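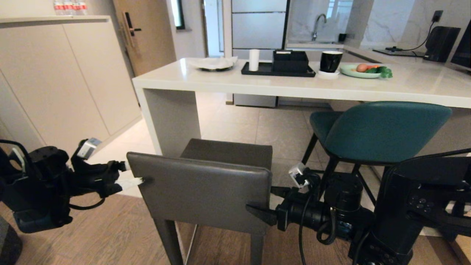
Chair repositioning task, both arms in contact with the backrest. Lightfoot project, Furkport site.

Progress report to the Bomum fund, period ending Thursday, December 31, 2020

1. Status of work
The household handling trials continued throughout the period. The two-arm unit completed 1,555 logged attempts at moving seating in the kitchen area. Work was suspended for 16 days after the fault described below.

2. Grip force fault
During a chair task the left gripper failed to release on command and went on closing for 30 seconds. The operator used the emergency stop. There was no injury. Inspection of the records found 290 earlier attempts in which release had been delayed – none had been reported, as the alarm threshold was set too high. The wrist controller supplied by Ater has been replaced and the threshold lowered. Chair tasks have resumed at reduced speed, and bar stool tasks follow the same limits.

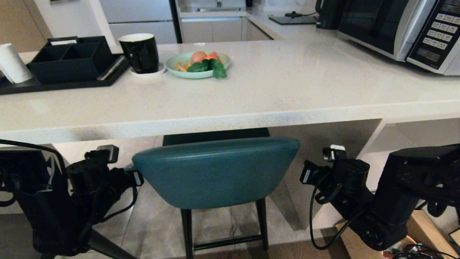
The site safety reviewer has asked that the lower threshold be treated as a temporary measure only, and considers that a release command should cut power to the gripper if the jaws have not begun to open. The project team accepts this point. The change requires new wiring at both wrists and is planned for March.

3. Budget
Repair costs were met from the contingency line. No additional funds are requested at this time.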